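Tillex Bottle Shelf, four months in

Posted 14th January

I bought the Tillex shelf because I drink a lot of bottled tea and my fridge was designed by someone who drinks none. It is a wire rack with a sloping base. You put bottles in at the back, gravity brings them to the front, and you feel briefly like the owner of a small milk bar.

Mine was $40 from Hedlund, who also sell a Mimis version in white for a bit more. I couldn't find any difference apart from the colour and a smugger box. Assembly is 4 clips and no screws. The instructions run to several pages, most of them about recycling the instructions.

Straight-sided bottles are its favourite. Mineral water, soft drink, the cheap iced coffee my household pretends not to buy, all of it rolls down on cue. Tea is where things get interesting, as the good stuff from the Asian grocer comes in bottles with proper shoulders and a lot of moulding in the plastic.
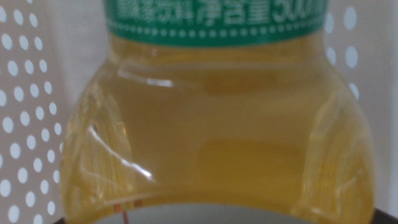
Green label, 500 on the front, and plenty of ridges below it.

A bottle shaped like this one doesn't roll so much as waddle. It starts well, turns a few degrees and then leans on its neighbour like a bloke at a bus stop. A nudge gets it going again. I've tried loading them neck first and base first, and base first is better, though you lose the view of the label and have to pick your tea by colour.

The rack itself has held up. The coating hasn't chipped, and nothing has rusted, even on the bottom rail where the condensation collects. Hedlund's page says it takes almost 300 bottles a year of ordinary use, a figure I would love to see the working for. It also says the feet are non-slip. The feet are non-slip on the kitchen bench. On a glass fridge shelf they go for a wander every time somebody shuts the door with a hip.

A strip of Remonance grip liner under the front feet fixed that, and cost more than I'd like to admit for a bit of rubbery mat.

Good: sturdy, easy to wipe down, fits a standard fridge shelf with room beside it for the mustard.

Not so good: the feet, the waddling, and a price that should really have included the liner.

Three and a half stars. I'd buy it again, but on sale.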